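Packing a school backpack so the books stop wrecking it
Forum > Home and Organizing > Bags and Gear
8 replies - 258 views

wirkwood_attic
5th December
OK, I have fallen all the way down the backpack hole and I need company. I've been carrying books in an old daypack for years and just stuffing them in any which way. Last week I tried laying everything flat on the table first, biggest to smallest, and then loading it spine down with the big ones against my back. What a difference! It sits so much closer and it doesn't drag on my shoulders on the walk up the hill (37 steps, then the hill proper). How do the rest of you load yours?

bondell
Spine down, always. Pages down and the covers start to pull away from the block. I learned that with a library book and paid for it.

paperlantern4000
Spine UP for me, sorry. I like to see the page edges at the bottom and grab by the spine. Never had a cover pull.

bondell
Give it time. A thick hardcover hangs off its own hinges that way.

paperlantern4000
I mostly carry paperbacks, so maybe that's it. I'll give you hardcovers.

arancibia_k
Love this thread already! My two cents: do the straps before the books. Let them all the way out, load the bag, put it on, then pull them down until the bag stops swinging. If you leave them where they were when the bag was empty it never feels right. And tuck the loose ends, they catch on every chair in the building.

elis_and_co
Flat on the table is a great habit. You find out what you don't need. I was hauling a dictionary back and forth from September to March and opened it one time.

wirkwood_attic
Ha, mine was an atlas. It lives on the shelf now. Also, where do you all put small stuff? I keep pens in the front zip pocket but they migrate.

arancibia_k
Pencil case, and the case goes in last, on top. Front pocket is for keys and snacks only. I will not be moved on this.

elis_and_co
Disagree on snacks in front! Mine get crushed the second I lean on anything. Top of the main compartment, over the books.

bondell
One more vote for checking the zipper before you overfill. If you have to hold both sides together with one hand to close it, take a book out. I've killed two bags by being stubborn.

wirkwood_attic
Taking all of this on board. I'm going to try the strap trick tonight, and I have a dark navy one out on the table with the books in front of it - still love that little white piping stripe across the front. Will report back after the hill!
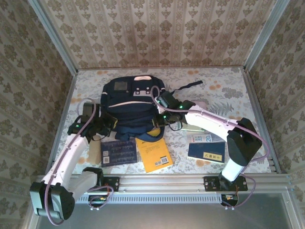
Navy backpack and the books, on the flowery paper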